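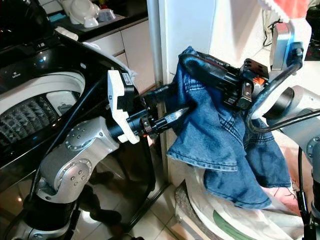
4.2 Where players stop and look things up

The most exciting thing in our session recordings was how seldom people opened the rulebook for the reason its writer had in mind. Rulebooks for the four games in the study (Zerkura, Orum, Innes and Stuvik) are all arranged in the order of play: set up, take a turn, score, finish. Players almost never searched in that order. They searched by the thing in their hand. Somebody would hold up a token, ask what it was for, and flip pages until a drawing of it turned up. We came to think of this as reading by part, and it works well when parts repeat in a plain way. The arm in Figure 3, with its silver joint housings and the black rings between them, is easy to take in like that: learn one housing and one ring and you have a fair start on the next stretch. Orum's rulebook comes close to this. Each card type has the same four fields in the same corners, and groups who had worked out one card read the others aloud with hardly a pause.

Zerkura was a different story, and a wonderful one to study. Its cubes mean food in the first round and debt from then on, and the change is explained in a single sentence under the heading "Winter." We logged 600 lookups across the 100 sessions, and the cube sentence was behind 99 of them. No other sentence in any of the four rulebooks came near it! Several groups found the sentence, read it out, agreed on what it meant, and then went looking for it again a round later. The wording is perfectly clear once you are on the right page. Getting to the page is the hard part.
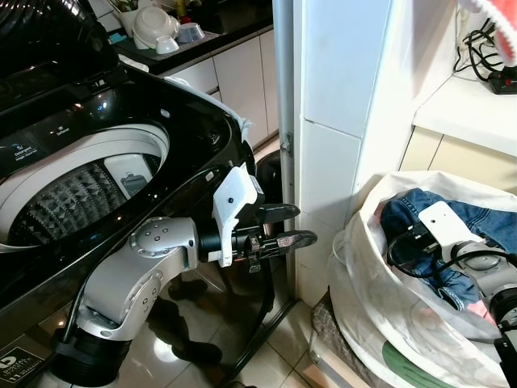
Does a better index fix the problem? It helps a good deal with first lookups, but it does very little for repeat ones.

We tested this with a one-page index for Zerkura, written by Agnes MacLeish, who also designed the player aid for Stuvik. Her index lists every piece by color and shape, with a page number and a few words on its use. Twenty-five of the sessions used it. In those sessions players usually reached the right page on the first try, and there was a lot less passing the book around the table. The second and third searches for the cube rule still happened, though. People had the page number right in front of them and still needed to go back, which suggests to us that they were checking their memory of the rule more than hunting for it.

Innes gave us the nicest surprise of the whole project. It has the longest rulebook of the four and the worst layout by any measure we tried, with scoring split between two chapters and no index at all. Yet its players looked things up less often than Zerkura's and seemed happier when they did. We put a lot of this down to the board, which has the turn order printed along one side and small reminders next to each space. A player who forgets what the harbor does can lean over and read it. This fits with what several groups told us after playing: they didn't mind forgetting a rule if the answer was already on the table.

One caution applies to all of the above. We counted a lookup only when someone opened the rulebook or the index, so glances at the board or at a player aid are missing from the totals. Innes and Stuvik both gain from that choice. Section 4.3 goes back to the recordings of those two games and treats a spoken question as the unit, whether or not anybody reached for the book.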